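Unit 4: Writing and Costing a Drinks Menu
Course notes, Small Café Operations
Tutor: Huia Bolger

Read these before the session and bring a calculator. We will use the Tomoana menu as our worked case.

4.1 What a recipe card is for

A recipe card fixes the amount of every ingredient in one serving. Without it you can't work out a cost, and two people on the same shift will make two different drinks. Each card should give:

the name exactly as it is printed on the menu
the glass or cup
each ingredient by weight or volume, ice included
the garnish
the date the card was last changed

Bowls used for mixing go on the card as well if the drink is made in batches.

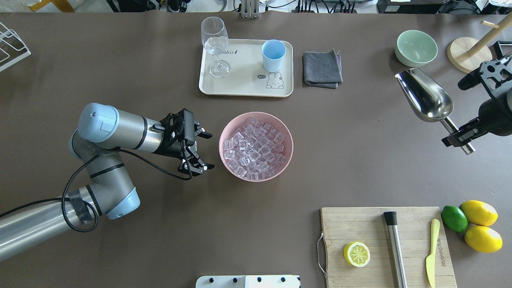 4.2 Portion cost

Portion cost is the price paid for the pack, divided by the number of servings you get from it. Take a 500 ml bottle of cordial. At 10 ml a serving it should give 50 drinks. In practice some is lost in pouring, so cost it on fewer.

Fruit is harder. Lemons and limes are bought by weight or by the piece, and the juice varies with the season. Squeeze a sample from each delivery, write down the yield, and use the average over a month. Peel used as garnish costs nothing extra if the same fruit is juiced later in the day.

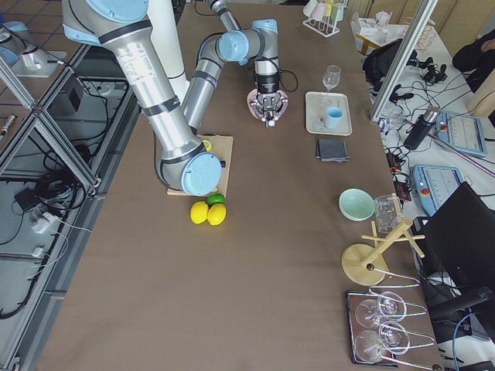 4.3 Setting the price

Work out the portion cost first, then decide on a margin. Tax is added last. A common mistake is to start from what the café next door charges and work backwards.

Wine by the glass needs its own line, as an opened bottle has a short life. So do iced drinks. Ice takes up room in the cup, and a card that ignores it will overstate the liquid needed.

Exercise: Tomoana sells roughly 52 iced lemon drinks a day. Using the Flernetti price list in your pack, find the portion cost and suggest a menu price. Show your working.
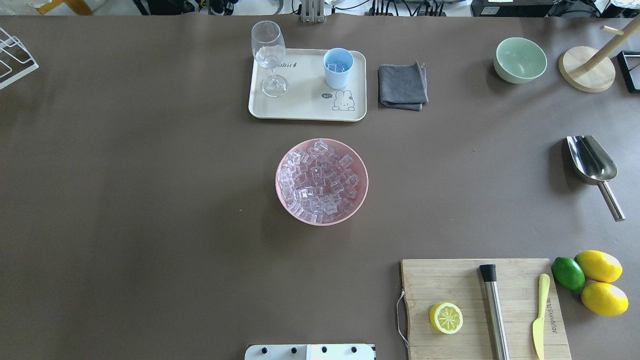 Sultau, January

Changes to Unit 4 from Mohcine Erraji. The Zerkden supplier sheet has been withdrawn, so ignore any mention of it in older copies. Answers to the exercise are to be handed in at the start of Unit 5. Late work goes in the tray outside the office.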